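Every few months somebody tells me a robot can bus a table now. I ran the counter at a coffee shop in Atby for 7 years, so I take this personally. Short thread.

The latest is from a company called Restska. Their pitch says "full café closing routine." I asked what was in the routine. Cups, mostly. Pick up a cup, put down a cup.

Fine, cups are a real chore. We went through 639 on a busy Monday once (I know because I had to reorder the sleeves). But think about what a person does with a paper cup. You feel right away if it's full. You squeeze less if it is. You stack four on the way to the trash and never look at your hand.
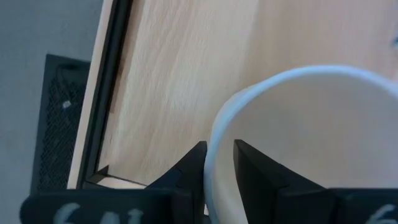 A paper cup also has almost no strength in the wall. Pinch it by the side and it gives, pinch it too lightly and it slides. People sort that out before they start school. I've yet to see a machine do it for a whole shift with customers leaning over it.

Subira Athumani, who manages the Haslam Street place, got a quote in November. She asked the sales guy three things: what happens when there's a lid half on, what happens when there's a napkin stuffed inside, and who mops. He said the lid one was "on the roadmap."

To be fair to them — I do think the gripping part is better than it was 2 years ago. Back then I watched a demo at Candthorpe where the arm took 23 minutes to clear one tray. A new hire with a hangover does that in one.

But clearing is maybe a tenth of closing. Wiping under the sugar caddy, noticing the milk smells off, telling the guy in the corner we're locking up. Show me that and I'll repost it myself.

Replies are open if you've worked next to one of these for longer than a demo. Sales people, please don't.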